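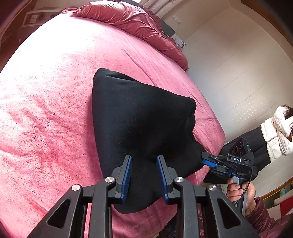

Figure 9. Two-gripper hold on a black cushion, gripper-camera view.

Setting the grip-closed threshold

1. Open the episode in Irnano and select the Gripper State tab.
2. Scrub to a point where both fingers pinch the fabric.
3. Set Closed Width to 100, then click Apply to Both Tools.
4. Run Segment. Check that each grasp label starts at first contact.

Note: Soft items bunch between the pads - if labels arrive late, raise Closed Width in small steps. The maximum is 156.

Caution: Apply to Both Tools overwrites saved values. Export your Weravham profile first.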